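The Letters at Brelimen

Geum-ok Noh had been told there were 383 letters. She had been told a number of things by the Thoroddsen estate, and so far the parking was the only one that had held up.

"They're all in the one trunk," said Danilo Yap, who had inherited the trunk along with the house. "My great-aunt wrote to him every week. All through the war. He kept every one."

"And she got them back how?"

"He sent them. Before he died."

"Every one," said Geum-ok.

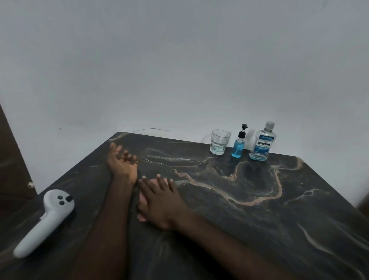
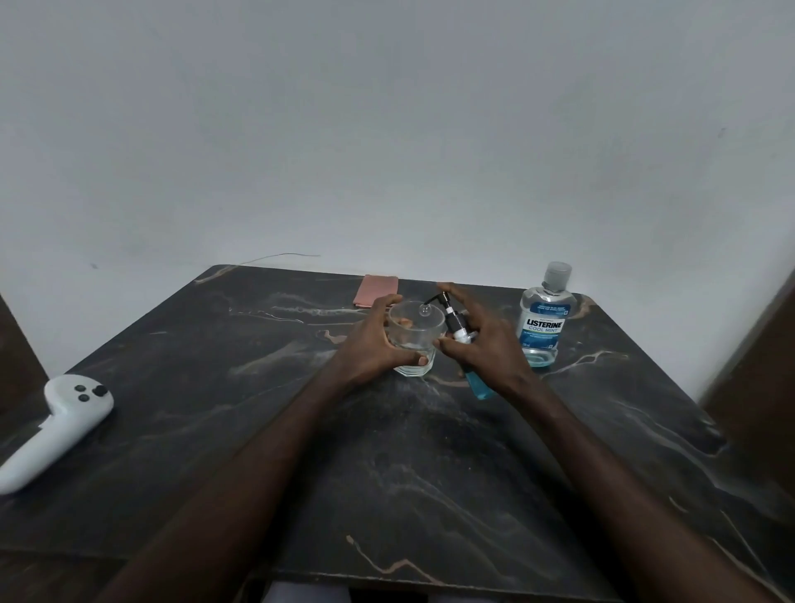
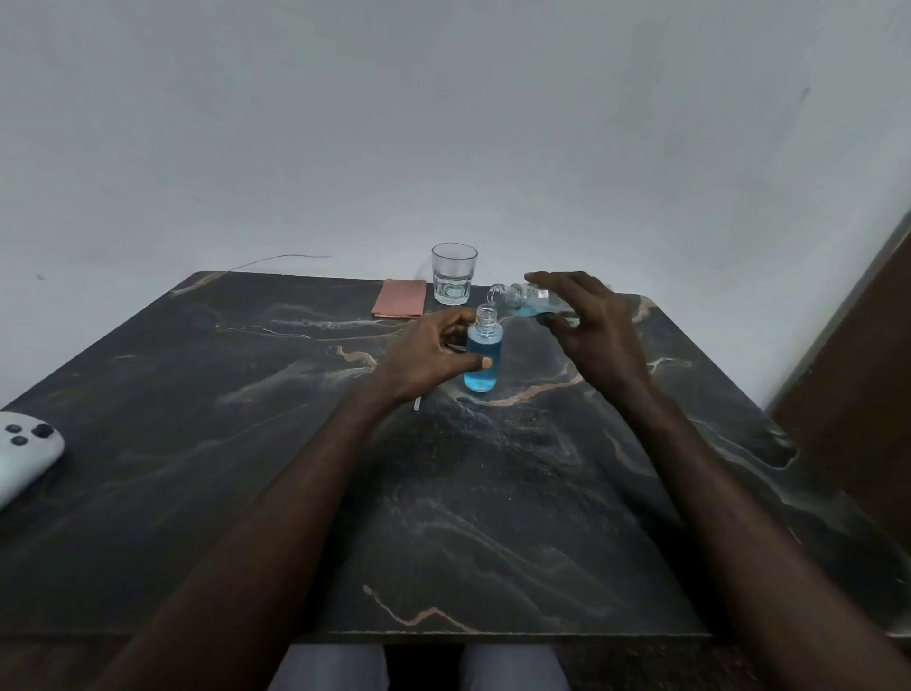
She had edited wartime letters for long enough to distrust a complete set. People lost letters. They lit stoves with them, or left them in coats. Even the devoted ones had a bad month in which they wrote to somebody else. A man who was moved through three camps and a hospital did not come out the other end with a run as tidy as a bank's.

She put on her glasses anyway. The publisher was paying her train fare.

The first letter was good, she had to admit. It was dated only November, in a small upright hand, and began with a complaint about the price of lamp oil. Nobody forges lamp oil, she thought, and then thought that she would, if she were doing it. The second was about a goose. The third told him that the ferry to Skener had stopped and that she had walked home in the wrong shoes and cried, mainly about the shoes.

"You see?" said Danilo. "You can hear her."

"I can hear someone."

By four o'clock she had read 17 of them and had a headache. The paper was right. The ink had browned the way it should. The great-aunt was funny and a little mean, and she was worse about her sister than anyone writing for strangers would dare to be. Geum-ok found she had stopped taking notes somewhere around the christening.

"Who else has seen these?"

"Kazuhiro Koyama came out from Jemis. He said they were remarkable."

"Kazuhiro says that about menus." She turned a page over. "Did he ask about the handwriting?"

"What about it?"

She laid the lamp oil next to the christening. They were supposed to be four years apart. The same upright hand, the same long tail on the y. Nothing had aged, or hurried, or been written on a knee. In the christening letter the great-aunt mentioned, in passing, that she had broken her right wrist on the ice and could hardly hold a spoon.

Danilo looked for a long time.

"Maybe she dictated it," he said.

"To whom?"

"Her sister, I suppose. They shared a room."

Geum-ok picked up the page about the sister, the mean one, and read it again. It called her a cow in a good hat. It said she could be trusted with nothing, least of all a stamp. She tried to picture a woman sitting at a bedside, writing that down about herself in her best hand, week after week, and sending it off to a man she had never mentioned liking.

"Is there anything she wrote herself? The sister? A recipe, a check?"

"There's the household book," said Danilo. He didn't get up. "Do you need it today?"

"Yes," she said. "I think I do."

He went to find it. She could hear him opening drawers that he must have known were empty. She took the next letter off the pile, telling herself it was for comparison, and read about the goose's second winter.

Print this story
E-mail this story

More recent fiction
The Man Who Returned His Medals, by Mi-kyung Son
Up to 600 Words on My Father, by Eun-ji Chae
Night Ferry to Skener
A Widow's Inventory, 1752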